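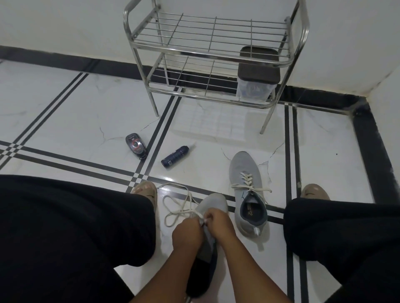
Lacing a light grey sneaker by hand, with its pair alongside.

About Vedgate

Vedgate tests household and shop-floor machines on ordinary chores and publishes the results. We are a team of 8, founded by Kaede Nomura, who spent her early career fixing packing lines and wanted a straight answer to a simple question: can a machine do this job yet?

For most chores, the answer is still "partly." Machines are good at moving a known object from one place to another. They are much weaker with anything soft. A shoelace changes shape each time it is touched, and a person lacing a shoe works mostly by feel, pulling one side and then the other until the tension is even. No system we have tested can lace a shoe from start to finish without help.

How we test

Each chore is run 100 times, 50 in our own rooms and 50 in a place the machine has not been set up for. A run counts only if nobody steps in. We time a person doing the same chore with the same items, and we print both results side by side. Failed runs are included.

Our current list has eight chores: lacing shoes, wiping shoes, folding towels, loading a dishwasher, sorting cutlery, bagging small parts, coiling cable and taping boxes. Taping boxes is close to solved. Sorting cutlery works well when the drawer is always the same. Folding towels is slow but steady. The rest need a person nearby.

Who we work with

Dernus and Gunnlaugsson send us machines for testing before sale. Vovow, which runs repair counters for shoes and bags, helps us choose chores that matter to people who do them all day. Companies pay a flat fee per test and do not see the write-up before it is posted.

The next round of results comes out in November. To suggest a chore or submit a machine, use the contact form. Visits to the test rooms are by appointment.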